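Fultari Prutent 6 Cold-Pour Asphalt Crack Filler
Product code 942
Home > Pavement Maintenance > Crack Fillers and Sealers > Prutent 6

Single-component, water-based crack filler for asphalt streets, laneways, parking lots and driveways. Applied at ambient temperature without a kettle or melter. Supplied ready to use. Do not dilute.
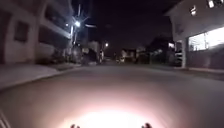
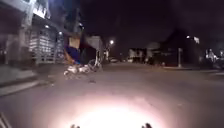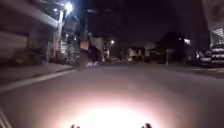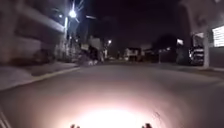

Asphalt street at night.

Description

Prutent 6 is a polymer-modified asphalt emulsion with fine mineral filler. It cures by evaporation to a black, flexible solid that bonds to clean asphalt and limits the entry of water and grit into the base course. It is intended for working and non-working cracks in sound pavement. It is not a structural repair. Alligator cracking, potholes and settled utility cuts should be sawn out and patched before filling begins.

Colour: black when cured, dark brown when wet
Base: water
Format: 20 litre pail or 2,000 litre returnable tank
Application: pour pot, squeegee or low-pressure wand
Clean-up: water before cure, mineral spirits after

Surface preparation

Remove vegetation, old loose filler and soil to the full depth of the crack. Compressed air is preferred; a stiff wire brush is acceptable on short runs. The crack walls may be damp but must carry no standing water. Oil-stained areas require degreasing and a coat of Hudec primer, sold separately. Cracks deeper than they are wide should be packed with backer rod or dry sand to within a finger's width of the surface.

Application

Stir slowly with a paddle. Fill from the bottom up and strike off level with the surface. Material left proud of the pavement will track under tires. Wide cracks need a second pass once the first has skinned over, as the filler shrinks while it cures.

Do not apply if rain or frost is expected before cure. Cool or humid conditions and heavy shade all extend curing time. For overnight lane closures, allow for slower cure than in daytime work and test with a gloved thumb before removing cones. A light dusting of dry sand may be used where pedestrians must cross early.

Storage

Keep from freezing. Product that has frozen will not re-emulsify and must be discarded. Tanks held over January require heated storage. Opened pails should be resealed with a thin layer of water on top.

Ordering

20 litre pail: in stock at the Dalbridge warehouse, pickup or freight
2,000 litre tank: $2,998 plus tank deposit, freight extra, made to order
Hudec primer: see Primers and Tack Coats

Safety data sheet and colour-matched line paint chart available on request. Municipal and contractor accounts: contact Bohdana Ostapchuk, technical sales, Dalbridge.

Page revised 4/6/25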